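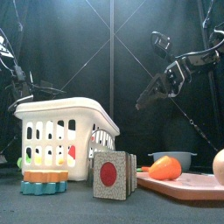
Bench Operator, Two-Arm Stations
Clullevico, Toledo site
Posted August 2022

Job type: Full time, hourly
Reports to: Lorraine Dobson, Floor Lead
Openings: 6

About the job

Clullevico sorts and repacks mixed household goods for stores and online sellers. Until January every item that came through our building was picked up, checked and put down by a person. Part of that work is now done at stations with a pair of robot arms over a table. We are hiring people to run those stations.

The goods are mixed on purpose. One table can have a laundry basket, a bowl, a cutting board, foam shapes and a bell pepper on it at the same time. The arms have to learn to handle hard things, soft things and things with holes in them, and the operator sets the table, starts the task, watches it and steps in when it goes wrong. You do not need to have worked with robots before. Most of the people who run the stations today came from our own packing lines.

What you will do

Set out items on the table according to the task sheet for that run. The sheet gives the items and their general area on the table. It does not give exact spots, and you are expected to vary the layout from one run to the next.

Start and stop the arms from the operator panel.

Watch each run from behind the yellow line. If a gripper drops, crushes or misses an item, pause the station and enter the reason code.

Guide the arms by hand controller when the task sheet asks for it. This is the part that takes the most practice. Plan on two weeks before it feels normal.

Wipe down grippers, tabletops and cutting boards at the end of each block. Food items are thrown out at the end of the shift and are not taken home.

Check cables and gripper fingers before the first run and write the result in the station log.

Work one shift in six on the manual packing line.

What has changed and what has not

People ask about this in interviews, so we are putting it in the ad.

There were 86 people on the packing floor before the stations came in. No one was let go because of them. Some people left on their own and were not replaced on the line, and those hours moved to the stations. The manual line is smaller than it was and we expect it to get smaller again.

Bench operators lift less. The old line job meant moving full totes all shift, and the station job mostly does not. You will still be on your feet, and you will spend a lot more time looking at one place. Some people who moved over found that harder than the lifting. We rotate operators off the station after 52 minutes for that reason, and the rotation is not optional.

The pace is different too. An arm takes longer than a person to pick up a bowl. If you like to move fast and see a pile go down, you may prefer the line, and you can apply for that instead (see the Packer ad).

Pay for bench operators is one grade above packer. Packers who move to the stations keep their seniority date. Time the station is down for repair is paid at the full rate.

Run logs and station video are used to improve the arms and to look into safety incidents. They are not used to rank operators. This is written into the floor agreement, and you will get a copy with your offer. The stations run on software called Nelum, and your login records when you start and stop a run. Supervisors can see that a station is running. They do not get a per-person speed figure.

What we are looking for

Able to stand for most of a shift with breaks

Able to lift 30 pounds now and then, mostly on line days

Good enough eyesight, with or without glasses, to spot small parts on a dark tabletop

Comfortable reading a task sheet in English or Spanish

Willing to stop a run when something looks off, even if the schedule is tight

Careful about writing things down

Helpful but not required: experience with game controllers, sewing machines, forklifts, dental or lab equipment, or anything else where your hands do one thing while your eyes are on another. Left-handed applicants are welcome. The controllers work either way.

Training

Training is paid at the operator rate from the first day. The first 2 days are safety only: stop buttons, the yellow line, lockout and what to do if an arm stops while holding something. After that you are paired with a current operator. Pascual Alarcón runs training on the day shift and will be your contact for anything to do with the controllers.

There is a sign-off at the end, done at the table. If you don't pass you can take it again after another week of practice. If you decide in the first three months that you don't want the station job, you can move to an open packer position without reapplying.

Hours

Day shift, 6:30 a.m. to 3:00 p.m.
Evening shift, 3:00 p.m. to 11:30 p.m.
Both shifts have a half-hour unpaid meal and two paid breaks on top of the station rotation. Tell us which shift you want. Evening is easier to get.

Benefits

Health and dental after 60 days. Paid time off from the start date. Boot allowance once a year. Free parking in the Bunon lot across the street, and the bus stops at the gate.

How to apply

Fill out the short form at the front desk or on the jobs page. A resume is fine but you don't have to have one. On the form, tell us about a job where the equipment or the way of working changed while you were there, and how that went for you. A few sentences is enough.

People we want to meet will be asked in for an hour. You will talk with Lorraine Dobson, see a station running and try the hand controller. The tryout is not scored. Please wear closed shoes and leave rings and bracelets at home.

Current Clullevico employees should use the internal transfer form and let their lead know before they turn it in.

Applications are read in the order they come in, and the ad comes down when all the openings are filled.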